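About Cilbridge

Cilbridge Energy develops and runs small renewable power projects for towns, farms and industrial sites. We build wind, solar and battery storage, and we stay on as operator after construction is finished. Our head office is in Brodov, and we have a second office and parts warehouse in Evemska.

The company was started by Girish Katiyar and Tyra Holmgren, who had worked together on grid connections for a regional utility. Their first job was a rooftop solar system for a cold storage building in Brodov, with 292 panels. It is still running under the original service contract.

What we do

Most of our customers come to us with a site and a power bill. We look at how much electricity they use and when, what the grid connection can carry, and what can be built on the land or roof they have. If a project makes sense, we handle permits, design, purchasing and construction. Customers can own the system themselves or buy the power from us at a fixed price.

We now look after 52 sites. The largest is the Collet solar park, which has 3,519 panels and a battery building next to the substation. Power from Collet goes to a food packing plant and a water treatment works, and what they don't use is sold to the grid.

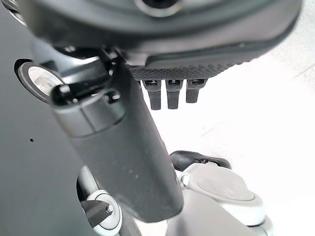 Close view of a robotic hand.

Operations and maintenance

The control room in Brodov is staffed day and night. Operators watch output, battery temperature and grid voltage at every site and can shut equipment down remotely. Field crews work out of both offices. Each site gets two planned visits a year, and battery sites get four.

Enda Nic Aodha leads operations. She joined us from offshore wind and set up the spare parts system we use today, under which inverters, breakers and pump units are held in Evemska and sent out the same day for faults reported before noon.

Wind

We added wind to our work after requests from farm customers whose demand is highest in winter. Our turbines are mid-sized machines placed singly or in pairs. Yuto Kikuchi runs the wind team and is the first contact for landowners. A site normally needs a year of wind measurements before we will make an offer.

Storage and new work

Kenta Minami heads engineering. His group designs the battery systems and tests control software before it goes to a live site. A heat storage unit is being planned for the Collet packing plant, which would take surplus solar power in the middle of the day and supply hot water for the evening shift.

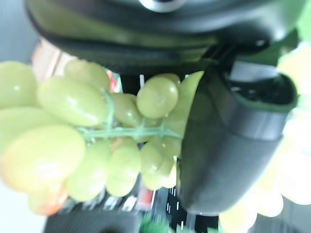
Green grapes held in a black gripper.

Working with communities

Every project of ours with more than 1,097 panels pays into a local fund, and so does every turbine. The town or parish decides how the money is spent. Past grants have paid for insulation at a school and new lighting at a sports ground.

Contact

For new projects, write to the development team in Brodov. Existing customers should call the control room number printed on their service contract. Job openings are listed on the Careers page.

Page last updated Thursday, October 1, 2020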